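Office surfaces, part two: whiteboard and round table

April 5, 2019

The Plunley room has been in use since March, long enough to judge the two surfaces that get the most handling: the mobile whiteboard and the round table. The floor can wait for another post.

Magnets first. A single magnet holds one sheet of copy paper on a clean board. It also lets the sheet pivot when someone walks past. Two magnets side by side near the top edge stop the pivot.

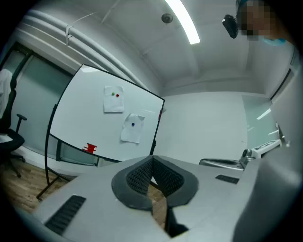

Paper weight matters less than I assumed. I tried 3 stocks from Pluswood and the heaviest slid only when the board was rolled over the door threshold. Smudges are a separate problem. Dry wiping moves the ink residue around — a damp cloth followed by a dry one removes most of it.

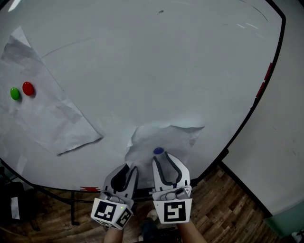 Snacks are permitted at the round table on one condition, which is that they sit on paper. Coated candy leaves color on a pale top if the shell gets damp, and scrubbing dulls the finish. Any scrap will do, and creases help; the red and green ones are on the big crumpled sheet, which has a folded lower-right corner. Scuffs I leave alone. The Coelho polish cost 230 and made no difference I could measure.

Next on the list is the rim, which needs a softer brush.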